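Slide 4 – Permutations and card shuffling (Enda Moynihan, Lokgate seminar)

Start from small groups. Order of an element before order of the group. Keep to 3 minutes.

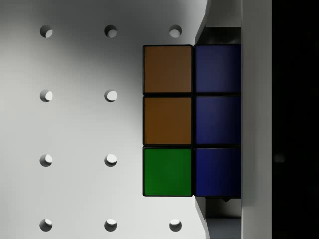

Rubik's cube on a perforated top.

Perfect shuffle: deck of 52, out-shuffle, eight repeats restore the order. Write the cycles on the board – do not read them out. Galik's proof is in the handout. 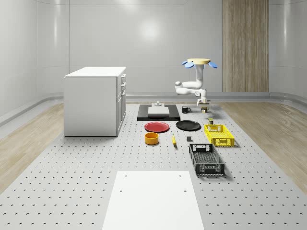 Slide 5 – Parity

Any swap of two cards changes sign. Questions at 12.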